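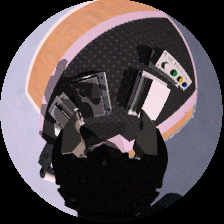
Dornus
9/16/23
Has anyone refinished an old dining table and kept the original colour? Mine came from a house clearance in Lidville and has had 16 years of polish rubbed into it. I want to get back to something warm, an orange-tan with the darker streaks still showing through, like the wood grain across the top there. What I don't want is that flat dark brown everything seems to end up. I have sanded the underside of one leaf as a test and it came up very pale.

Tokgöz
Pale is normal for bare wood. Wipe a bit of white spirit over it and look while it is still damp. That is close to the colour you will get with a clear oil. If it's too light for you, use a tinted oil and do two thin coats, wiping off after each.

Feltudix
I wouldn't sand at all. If it's only polish, wax remover and fine wire wool will shift it, and you keep the old colour underneath. Once you have sanded through that it has gone for good.

Tokgöz
Wire wool leaves bits in open grain and they rust if you use anything water-based afterwards. Use a white pad.

Feltudix
I've used wire wool on six tables and had no rust. I brush it off and hoover it.

Dornus
Thanks both. I'll try wax remover on the other leaf and compare. Second question - the table will stand on a board floor and I am worried about the two not matching.
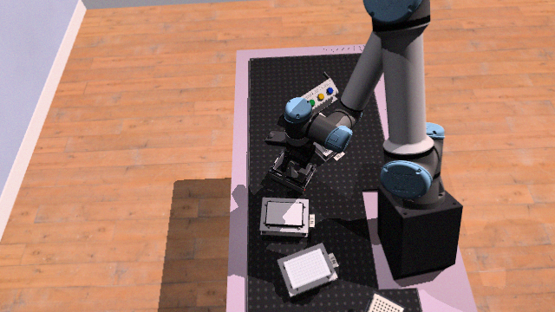 Ehsan Soltani
I wouldn't try to match them. Floors and tables take light differently and a near miss looks worse than a clear difference. Orange-brown planks like those already have a lot going on, with the dark seams and the lighter and darker streaks in every board, and the pale table top stands out well against them. I went through this in January with a sideboard. I bought three tins of stain trying to get it the same as the floor and ended up stripping it back to bare wood.

Feltudix
Disagree. In a small room I want the wood to look related. It needn't be the same shade, but a cold grey table on a warm floor looks like it belongs next door.

Ehsan Soltani
Pale isn't the same as grey. A bare wood top with clear oil on it will still be warm.

Tokgöz
Put felt pads on the legs whichever way you go.

Dornus
Wax remover tried. The second leaf has come up a good deal darker than the sanded one, and there is a ring mark I hadn't seen before. Will the ring come out with more of the same, or does it need something else?

Tokgöz
White ring or black ring?

Dornus
Black.

Tokgöz
Oxalic acid, then. Gloves on, and rinse it well.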